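Section 7. Faults during tube transfer

7.3 Gripper closes but the tube is not held (fault 153)

Applies to: Jarkero parallel gripper with green rubber finger pads, wrist camera, tube transfer routine. Revised 8 August 2026.

7.3.1 What the fault means

The controller raises fault 153 when the fingers close past the expected width for the selected tube type and no object is detected between them. The arm stops at the pick position with the fingers closed. Motor power stays on.

Fault 153 is a stop condition, not a safety stop. The arm can move again as soon as the fault is cleared from the operator panel. Treat the work area as live until the emergency stop is pressed.

The fault has three usual causes:

Finger pads worn, dirty, or seated at an angle.
Source bin moved after the last teach.
Wrong tube profile loaded.

A fourth cause, finger force set too low, is rare on units that have been set up according to Section 4. Do not raise the force as a first step. See the caution in 7.3.5.

7.3.2 Before you start

CAUTION: Press the emergency stop before reaching over the table. A paused routine is not a safe state. On software older than build 2094, a paused routine may resume when the panel is touched to scroll the log.

CAUTION: If a tube has been dropped or crushed, follow the spill procedure for your site before doing anything in this section. Wear gloves and eye protection. Do not use the gripper to pick up a damaged tube.

You will need:

Lint-free wipes
Isopropyl alcohol
Hex key supplied with the gripper
Feeler gauge
One empty capped tube of the type in use
Spare pad pair

Keep the control box with the emergency stop where the operator can reach it without crossing in front of the arm. Route its cable clear of the place where the operator stands.

7.3.3 Make the arm safe and clear the fingers

1. Press the emergency stop. Confirm that the panel shows STOPPED and the brake indicator is lit.

2. Write down the fault number, the tube profile name, and the finger width shown on the panel. The width reading is lost when the fault is cleared.

3. Check whether a tube is caught against the side of a finger or between a finger and the bin wall. If so, support the tube with one hand and push the bin away from the finger with the other. Do not pull on the tube cap.

4. Take the source bin and the rack off the table. Set them down where they cannot be knocked.

5. Release the emergency stop. Select SERVICE, then OPEN FINGERS. Stand clear while the fingers move.

6. Press the emergency stop again before you touch the pads.

Note: If the fingers do not open in step 5, go to 7.6, Finger drive faults. Do not force the linkage by hand.

7.3.4 Check the pads

1. Wipe both pads with alcohol. Let them dry fully.

2. Look along each pad from the tip. The pad must sit flat on its carrier with no gap at either end. Replace the pair if either pad lifts, has a polished stripe down the middle, or is torn.

3. Check the bolts on the linkage arms with the hex key. They should be snug. If a bolt turns freely, stop here and call service.

4. Release the emergency stop. Select SERVICE, then CLOSE FINGERS. With the emergency stop pressed again, try the feeler gauge at the tip and at the base of the pads. The two readings must agree to within the limit given in Table 7-2.

5. If the readings do not agree, loosen the pad carrier, seat it squarely, and tighten it. Repeat step 4.

Note: Replace pads as a pair. A new pad facing a worn one shifts the closing point to one side, and the tube will rotate as it is lifted.

7.3.5 Check the bin position and the pick

The pick routine takes its position from the taught location of the source bin. It uses the wrist camera only for a final correction. A bin that has moved farther than the correction range will be picked at the wrong place, usually on the cap or against the bin wall.

1. Return the source bin to the near edge of the table. Load it with tubes of one type only, with the caps pointing the same way.

2. Put the foam rack on the tray. The holes must be empty before a new run is started. The routine does not check them.

3. Release the emergency stop and select JOG. Set the speed to 60 mm/s or lower.

4. Jog the gripper over the bin with the fingers open. Compare the live wrist view with the tubes and the fingers. Both pads must be clear of the tubes before the arm goes down.

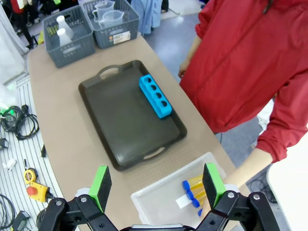

Mared Eynon disagrees with stopping at step 4: on the Plernik cell the view looked right from above every time, and the fingers still came down on the caps, so in her opinion the check is worth little unless the arm is also lowered by hand to pick height. She asked for the jog-down to be made a required step. It has been added as step 5.

5. Jog straight down until the pads are level with the tube bodies. Stop if either finger comes near the bin wall. Do not correct sideways while the fingers are inside the bin. Raise the arm first, then correct.

6. Close the fingers from the panel. They should meet the tube body, clear of the cap. If a pad overlaps the cap, raise the arm with the fingers open and teach the bin position again (Section 5.2).

7. Raise the arm a short distance and hold. Watch for slip. If the tube slides or turns, lower it back into the bin, open the fingers, and return to 7.3.4.

CAUTION: Do not raise finger force above 80 percent with thin-walled tubes. Too much force can distort the wall and loosen the cap. The first sign is often liquid on the pads, which makes the next pick slip and brings the same fault back.

7.3.6 Check the tube profile

1. Open SETUP, then PROFILES. Compare the profile name with the tube in use.

2. Check the body diameter against the tube maker's data sheet. Do not measure across the cap.

3. If the profile is wrong, load the correct one and restart the controller. A profile changed during a stopped routine does not take effect until restart.

4. If no profile matches, make one using the procedure in Section 4.6. Do not edit a supplied profile.

7.3.7 Return to service

1. Run one transfer at jog speed with the empty capped tube. Stay at the control box.

2. Check that the tube enters the rack hole without touching the rim. If it catches, teach the rack position again. A rack that has turned on the tray will cause this even when the pick is good.

3. Run the full routine once at normal speed.

4. Record the repair in the unit log: fault number, width reading, cause found, parts replaced, and the name of the person who released the unit.

Keep bystanders out of arm's reach during steps 1 to 3. Only the operator may work beside the table, and only with the arm stopped.

7.3.8 If the fault comes back

Fault on the first pick after repair: bin position. Repeat 7.3.5.

Fault on later picks only: tubes shifting in the bin as others are removed. Use a bin insert, or load fewer tubes.

Fault with a tube visibly held: object detection offset. Run the finger zero routine (Section 5.4) with nothing between the pads.

Fault at a different width each time: loose pad carrier or finger drive wear. Take the unit out of service.

Two returns of fault 153 in one shift require the unit to be taken out of service until it has been inspected. Send the log and the written width readings to Kasance service, attention Ottar Lunde. Include the software build and the profile name.

7.4 Tube released above the rack (fault 154): see next section.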